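How do you score a rebuttal that answers the wrong argument?

Posted by Manuela Marchetti, 10 April 2019

I coach the debating club at our school in Altarano and have been roped into judging the town final. In the semifinal one boy gave a superb four-minute demolition of a point the other side had never made. The motion was about weekend bus fares. He defeated parking meters. The room clapped like mad and two of the three judges gave him top marks for rebuttal. I gave him almost nothing and have since been called "severe" by his grandmother, outside the bakery.

The score sheet says 80 points for each speaker and doesn't define rebuttal at all. Was I wrong? And can I ask for the rules to be changed before the final?
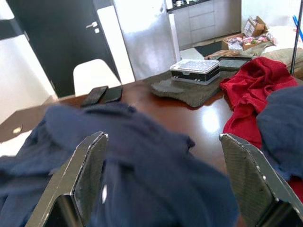
Navy cloth over the dark table

Ottavio Pace

You weren't wrong. Rebuttal has to meet something the other team said, or at least something their case depends on. If he was fluent and funny, pay him for it under delivery and leave the rebuttal column thin. On our sheets we write the opposing point in the margin before giving any marks for the reply. If the margin is blank, so is the score. It saves a lot of arguing over the sandwiches.

As for the rules, write to the organizer now and ask for one sentence of definition, sent to both teams on the same day. Don't bring it up on the night. I once watched a final start 135 minutes late over the meaning of "summary."
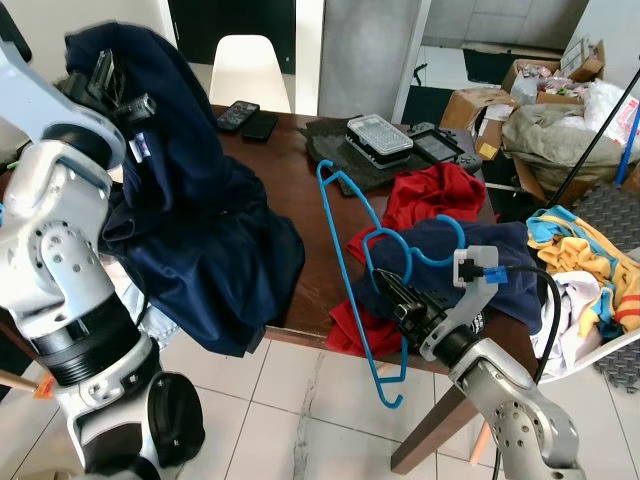
Navy garment held up at the left, label showing

Demetrius Schumacher

it's a school debate, let the kid have his parking meters. also grandmothers always win

Tsutomu Kawaguchi

I mostly agree with Ottavio, with one exception. Sometimes a speaker misreads a point because it was put badly in the first place. If the first team mumbled something about "charges in the town center," parking meters are a fair guess and I'd give him half. Check your notes, and check whether the other side stood up to correct him. If they sat there and let him carry on, that should cost them a little too.

Our league rules date from 1929 and still require the chair to have a bell "of moderate tone." Rebuttal isn't in them either. We've been meaning to fix that since September.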